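Drying Persimmons in a Cold Kitchen
November 2021

The second batch came off the strings this morning, so I can write up both. The fruit is Hachiya, the pointed astringent kind, bought by the box from the Kotian stall at the Nidelthorpe market. I used 16 fruits. Fuyu will dry too, but it ends up leathery and I don't care for it.

Hachiya is full of tannin until it goes soft. Bite a firm one and your mouth feels coated in chalk. Drying removes that without waiting for the flesh to turn to jelly. The tannins are still there afterward, but they have bound up into a form you can't taste.

Pick fruit that is fully orange and still hard. Leave the stem on, with a short piece of twig if there is one, and trim the dry leaves around it. Peel from the shoulder down to the point. I leave a narrow ring of skin under the stem – the flesh tears there otherwise and the fruit drops. Dip each one in boiling water for ten seconds, then tie it up with no two touching.

The first batch hung over the radiator and that was a mistake. The outside sealed in four days and the middle stayed wet, and two of them soured. The second batch went in the back pantry with the window open an inch and a small fan on low.

I tracked one fruit by weight. It was 201 grams peeled and took a little over four weeks to get down to roughly 60. Most of the loss was in the first ten days. After that the daily change was small enough that I switched to weighing it every third day.

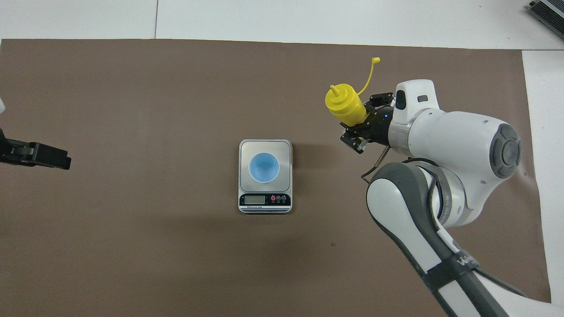
A reader going by Meredon wrote in after my May post on apricots to say that weight is a poor guide for persimmons, and that the only test worth doing is to squeeze the fruit and feel whether the core has gone. I agree about the squeeze. The weight is still useful for comparing one spot in the house with another, and the squeeze can't do that.

Squeezing also matters for its own sake. Start after the first week, when the surface has a dry skin, and press each fruit gently once a day. This breaks up the pulp and moves moisture outward. Press too early and they split.

The white bloom is sugar. Mold is fuzzy and usually green or gray, and a fruit with any of it goes in the compost. Bloom came up on most of this batch once I had them in a paper-lined tin.

Storage: tin in the fridge for two months, freezer for longer. Next year I want to try the smaller fruit from the Manard orchard, if they pick before the frost.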